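Drevard Round Side Table: Six Months of Use
Reviewed by Noemí Varela
Sep 1, 2021

The Drevard is a round wooden side table sold flat in a single box. I bought mine in March at full price from Fikre, which stocks it alongside the cheaper Pruna. Both have been in daily use in my home since then, so most of the comparisons below are with the Pruna.

Assembly

Three legs, one top, one hardware bag. Each leg attaches with a hanger bolt that threads into a plate already fixed to the underside of the top. Total time was 20 minutes, and most of that went to unwrapping. The instruction sheet is two pages and has one error: the washers are drawn above the plate when they belong below it. Installed as drawn, the leg stops a turn short and rocks.

No tools are supplied or needed. I did go back with a wrench after two weeks, when one leg had worked slightly loose. It has held since.

Stability

Three legs will stand without rocking on an uneven floor, and my floor is uneven. The tradeoff is tipping. Press down on the rim midway between two legs and the far side lifts sooner than it does on the four-legged Pruna. A full mug at the rim is fine. Leaning on it to get out of a chair is not.

Placement matters for the same reason. A round top wastes some space in a corner, but two walls behind it take care of most of the tipping. Turn the table so that one leg points out into the room.
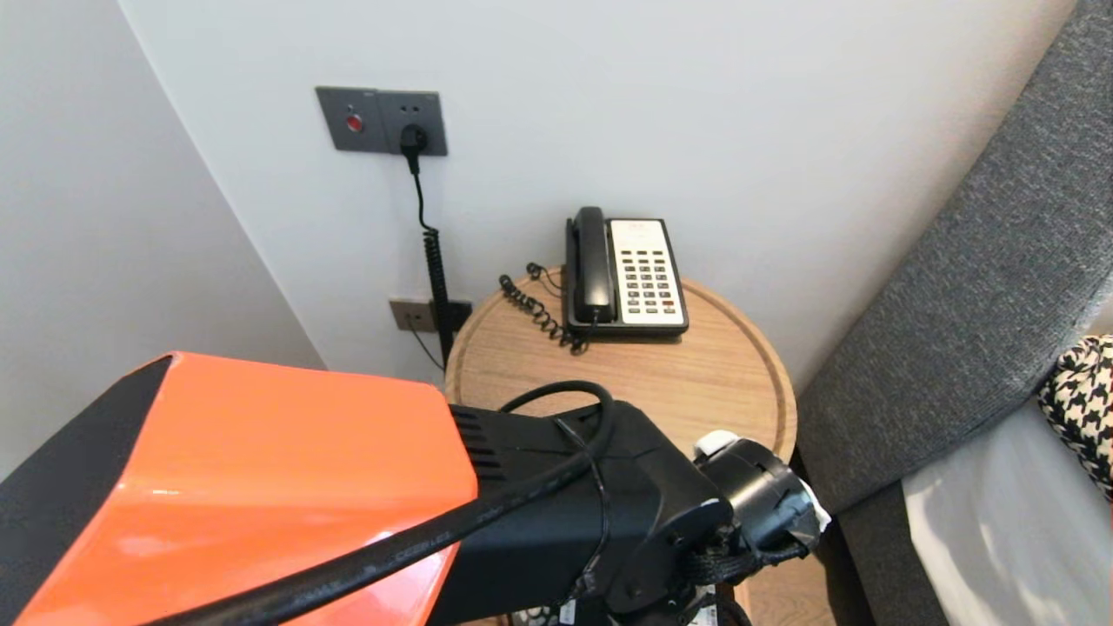

Finish

The top is oiled, with no film coat. The oil brings out the grain and is easy to repair, and it marks easily. A cold glass left overnight produced a pale ring that came out with fine steel wool and a fresh wipe of oil. Hot dishes need a trivet.

Azucena Trujillo, who edits these reviews, has the lacquered version. Hers shows no rings at all but has a chip on the edge that can't be touched up without refinishing the whole top. I would still choose oil.

The underside arrived unfinished. In a dry room this is a minor point. In a damp one, a top sealed on one face can cup, and I would oil the underside before attaching the legs.

Parts and support

I wrote to Drevard for a spare hanger bolt. It came in 3 days at no charge, with a corrected instruction sheet — so they know about the washers. Replacement legs are sold singly. Tops are not.

Price

The Drevard costs $200. The Pruna is well under that, but its legs screw straight into particleboard and one has already stripped. If the table will be moved often or taken apart between apartments, the metal plates are worth the difference. For a table that stays in one spot and holds a lamp, buy the Pruna and keep some wood glue around.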